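Upholstery Durability and Repair Program
Progress report to the Cruickshank Fund, second reporting period

Status

Work is on schedule in three of the four work packages. Work package 3 (seam repair trials) is five weeks behind following late delivery of thread stock. The delay does not affect the final reporting date. Spending to the end of September is within the approved budget, with one transfer between lines requested below.

Background to this period

The program tests whether seat covers and cushions used in shared housing can be kept in service longer through planned inspection and small repairs, in place of full replacement. The first period covered the selection of sites and the baseline survey. This period covers the first full round of inspections, the start of laboratory abrasion testing, and the preparation of the repair guide.

Work package 1: Site inspections

Inspections were completed at all 18 participating housing sites. A total of 263 seating units were entered in the register, of which 191 were multi-seat units and the remainder single chairs. Each unit was given a tag under the base, a condition grade from A to E, and a note of the fabric type where the maker's label was still legible.

Labels were missing or unreadable on more units than the baseline survey suggested. Fabric type for these units has been recorded as unknown and will be settled by burn test only where a repair is planned. We do not propose to test the rest, as the result would not change the maintenance schedule.

The most frequent fault was seam failure at the front corners of the seat cushion. Loss of foam height came second, followed by wear on the upper face of the armrests. Backrests were in good order at nearly every site. Frame faults were rare and were found mostly at Gekorska House, where units had been moved between floors several times during building work. Those units have been withdrawn and are held in the ground floor store.

Work package 2: Abrasion and fading tests

Fabric samples were cut from withdrawn units and from new stock. Two properties are being tested: resistance to rubbing and color change under light. The rubbing tests are complete for the woven fabrics and in progress for the coated ones. Early results show that the dense flat weaves keep their surface well past the point at which the sewing thread fails. If this holds across the full set, thread and seam design will matter more to service life than the choice of cover fabric, and the buying specification should be changed to reflect it.

Fading tests began in June. The lamp cabinet was out of use for nine days while a ballast was replaced. Exposure hours have been adjusted and no samples were lost. Brown and tan fabrics are being run first because they make up the largest share of the register.

The grading sheet treats the armrests, backrest and seat cushion as separate zones, each with its own grade. Inspectors had earlier given a single grade to the whole unit, and this hid local wear. The front edge of the seat cushion is now graded as a zone in its own right.
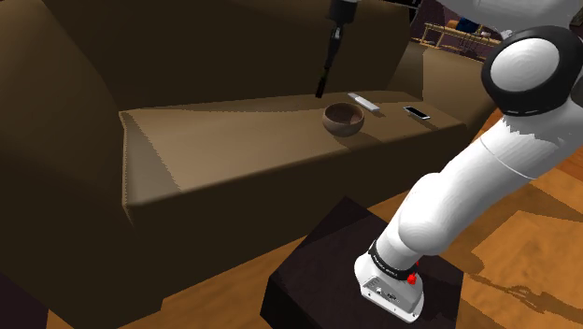 Figure 1. Couch with tan seat cushion; stitched seam along the front edge.

Regrading under the new sheet took two additional visits per site. The cost was met from the travel line. Agreement between inspectors improved after the change, chiefly on units in the middle grades, and we intend to keep the sheet in its present form until the end of the program.

Work package 3: Seam repair trials

Three repair methods are under trial: hand ladder stitch with bonded nylon thread, machine restitching after removal of the cover, and a backing patch with a single row of stitching. The trial set is 108 cushions, divided equally among the methods. Cushions were assigned by drawing tag numbers, so that no site received only one type of repair.

The bonded thread ordered from Proltness arrived in the wrong weight and was returned. Replacement stock came five weeks later. Hand stitching is now complete. Machine restitching is in progress at the Plomodness workshop, where access is limited to mornings until the second machine has been serviced. The backing patches have been cut and will be fitted last.

No conclusions can be drawn yet on how long the repairs last. On working time, hand stitching was quicker than planned on straight runs and slower at the corners, where the needle has to pass through four layers — the time allowance in the draft guide has been revised to show corners separately.

Work package 4: Repair guide

A first draft of the guide has been sent to site managers. It covers inspection, cleaning before repair, the three seam methods, and foam replacement. Comments so far ask for larger diagrams and a shorter section on fabric identification. Both changes have been accepted. A request to add leather has been declined as outside the scope of the program.

Risks

Workshop access remains the main risk to the timetable. If the second machine is not back in service by November, the remaining restitching will be moved to an outside contractor, and a quotation has been obtained. A second risk is the loss of tagged units through normal site clearances. Two sites disposed of units without notice during the period. Managers have been reminded of the notice procedure, and the tags have been reprinted with a contact number.

Budget

Staff and laboratory costs are in line with the plan. Travel is overspent by a small amount as a result of the regrading visits. Materials are underspent while the replacement foam order is outstanding. We request approval to move part of the materials balance to travel. The total is unchanged.

Next period

Machine restitching and patch repairs will be completed, followed by the first follow-up inspection of all repaired cushions. Rubbing tests on the coated fabrics will be finished and the full results table supplied as an annex to the next report. The revised guide will go to site managers in January, with comments due four weeks after issue.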